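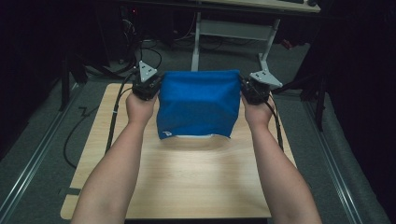 布袋是人类最古老、也最耐看的容器之一。一块织物对折，缝合两边，留出一个口，就能装粮食、装书、装一路上捡来的松果，不用时叠起来又几乎不占地方，这样的发明怎么看都让人佩服！它没有骨架，形状全靠布料自身的重量和挺度来维持，所以同一只袋子放在桌上是一个样子，提起来又是另一个样子。图中的蓝色布袋从上缘被夹住提起，袋身垂成一个大致的长方形，略带褶皱，靠近底部一角印着小小的白色标志，底边还翻出一条白色的里布；这种垂坠的状态最能看出布料的脾气。硬挺的帆布会撑出棱角，柔软的薄布则顺着重力往下滑，两者之间还有无数种过渡，爱好者谈起来可以谈一个下午。

## 名称

汉语里与布袋有关的叫法非常丰富。“袋”“囊”“橐”“褡裢”各有来历，有的指有底的，有的指两头开口、用绳扎紧的。古人注释《诗经》“于橐于囊”一句时，对哪一种有底、哪一种无底争论不休，说法甚至完全相反，读来十分有趣。褡裢则是中间开口、两端各成一袋的长条形布袋，可以搭在肩上或牲口背上，前后重量相抵，走远路很省力。现代常说的“帆布袋”“环保袋”“托特包”，分别着眼于材料、用途和外来的款式名称，所指的东西常常重叠。

## 材料

### 棉布

棉是最常见的袋料。平纹棉布经纬一上一下交织，结构稳定，印花清晰，价格也亲切。布的厚薄通常用每平方米克重表示，185克上下的布轻便柔软，适合做折叠后塞进口袋的购物袋；更厚的帆布由较粗的合股纱织成，可以自己立住，装几本大开本画册也不会垮。棉布吸湿、透气，适合存放干果、豆类和面包，缺点是初次下水会缩，裁剪时要留出余量。

### 麻与黄麻

亚麻纤维长，强度高，湿的时候反而更结实，因此过去常用来做粮袋和水手的行囊。黄麻粗糙而便宜，在很长一段时间里几乎包办了咖啡豆、土豆和羊毛的运输。老麻袋上的印字如今成了收藏者的心头好，有人专门收集不同港口的字样，一张一张装裱起来，非常好看。

### 合成纤维

尼龙和涤纶轻、薄、干得快，适合户外使用。为了防止一处破损蔓延成大口子，织造时会按固定间隔加入较粗的纱线，形成小方格，这就是常说的防撕裂布。合成纤维不太吸水，染色方法与棉麻不同，颜色往往更鲜亮。

## 结构

最简单的布袋只有三道缝：两侧各一道，袋口一道卷边。若要增加容量，可以在底部两角各捏出一个三角形缝死，袋底便由一条线变成一个面，裁缝称之为“打角”。这个动作小得不起眼，效果却惊人，平平的一片布忽然就有了体积，初学者第一次翻过来看时往往会叫出声来。

缝份的处理决定一只袋子能用多久。常见的做法有以下几种：

- **锁边缝**：用锁边线包住毛边，速度快，适合批量制作。
- **来去缝**：先反面相对缝一道，翻过来再缝一道，把毛边藏在里面，内外都干净。
- **包边缝**：用斜裁布条包裹缝份，耐磨，也可以用撞色布条作装饰。
- **加里布**：另做一层内袋套入，袋口处缝合，所有毛边都夹在两层之间。

加里布的袋子手感厚实，里布颜色也可以与外布形成对比。如果里布裁得比外布稍大，多出的部分会在袋口或底边露出来，成为一道细边；有的设计师特意利用这一点，让深色的袋子带上一线浅色，效果清爽极了。

提手是受力最集中的地方。通常在提手与袋身相接处车一个方框，再在框内车两条对角线，使力量分散到整片布上。提手越窄，勒手越厉害；对折两次再压明线的提手则舒服得多。

## 印花与标志

布袋平整的表面天然适合印刷。丝网印刷是最经典的方法，一种颜色对应一张网版，油墨透过网孔落在布上，色块厚实，边缘利落。深色布上印浅色图案时，通常要先打一层白底，或使用遮盖力强的油墨，否则布色会透出来。标志不一定要占满正面，放在下方一角的小标志近年来很受欢迎，远看是一片纯色，走近才发现细节。

刺绣和织唛更耐洗，也更贵。刺绣前须在布背面垫一层衬，防止针脚把薄布拉皱。

## 洗涤与保存

棉麻布袋宜用冷水翻面洗涤，印花一侧朝里，自然晾干。普通衣物洗衣机的转速每分钟可达700转甚至更高，薄布袋最好装入网袋再洗，以免提手缠成一团。熨烫时从反面入手，避开胶质印花。有浮色的靛蓝和深蓝布袋在头几次洗涤中要单独处理。

晒干后的布袋可以三折再对折，竖着排进抽屉，找起来一目了然。长期不用的麻袋应避开潮湿的墙角，梅雨季后，到了七月不妨拿出来通通风。

## 文化

日本的风吕敷用一块方布打结成袋，没有一针一线，却能包西瓜、酒瓶和书本，可以说是布袋的近亲。中国民间的香囊、荷包则把袋子缩小到掌心，填入艾草或丁香，端午时节挂在身上。百家布缝成的书包更是动人：向各家讨来碎布，拼接成袋，送给刚入学的孩子，每一块花色都不相同，针脚也密密实实。

## 参见

- 帆布
- 褡裢
- 风吕敷
- 丝网印刷
- 来去缝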